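Ordenar la mesa antes de cerrar el año

23/12/23

Todos los años dejo la mesa de la oficina para el último momento, y este diciembre no ha sido distinto. En Lirkik cerramos hasta después de Reyes y Asger Thoroddsen, que se ocupa del local, nos pidió dejar los puestos despejados para que puedan limpiar. Tenía una tarde tranquila, así que me puse con ello después de comer.

Mi mesa es blanca, con un panel separador marrón detrás. No es grande, pero se llena. En catorce meses se habían ido juntando cosas de trabajo, cosas de casa y cosas que no sé clasificar. La grapadora de color crema la uso poco, casi siempre para los albaranes, y aun así ocupa el centro. Los rotuladores los tengo en el bote de rejilla negra, y la mitad no los he probado desde el verano.

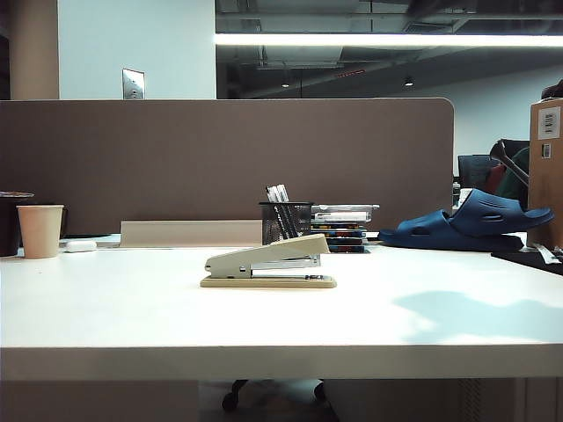 Mi método es sencillo. Primero va fuera lo que es basura, y ahí entran los vasos de papel. Después lo que se va a casa. Lo que queda se reparte entre la mesa y el cajón, y el cajón no admite más de lo que cabe sin empujar. Kvido Šimek, que se sienta enfrente, guarda todo en una caja y la abre en enero. A él le funciona. Yo probé hace dos años y la caja seguía cerrada en Semana Santa.

A casa se va la chancla azul marino. Las tenía en la oficina para cambiarme de calzado los días de lluvia, y al final las he usado más de lo que pensaba. El montón de estuches y cuadernillos de lomos de colores lo he revisado uno por uno. Tres se los devuelvo a Zlatko Kolev, que me los prestó para el proyecto Tollel y ha tenido la paciencia de no reclamarlos. El resto va a la estantería común.

Los rotuladores los probé en un folio. Cuatro estaban secos. Los demás vuelven al bote, que ahora se puede mover sin que se caiga ninguno. También pasé un paño por la mesa, incluida la zona de debajo de la grapadora, que llevaba tiempo sin ver uno.

Lo que más me cuesta siempre es lo electrónico pequeño. Un vaso se tira y ya está, pero con un aparato de plástico blanco y verde menta, con su puerto metálico en el canto, uno duda. Tiene unas letras grises tan pequeñas que no ayudan mucho. Mi regla para estos casos es apartarlos en una bolsa con cierre, escribir la fecha y preguntar a los compañeros antes de decidir nada -- más de una vez he estado a punto de llevar al punto limpio algo que hacía falta.
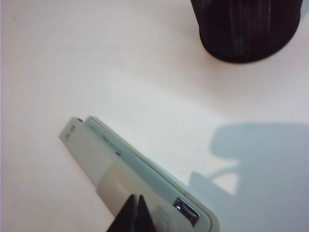 Lo que queda para enero

El cajón de abajo no lo he tocado. Hay cables, dos calendarios viejos y los manuales de la impresora anterior. Tampoco he mirado la estantería común, que es cosa de todos y conviene hacerla entre varios. Se lo he comentado a Kvido y le parece bien la primera semana.

Me falta comprar grapas. Lo dejo apuntado aquí para no olvidarlo a la vuelta.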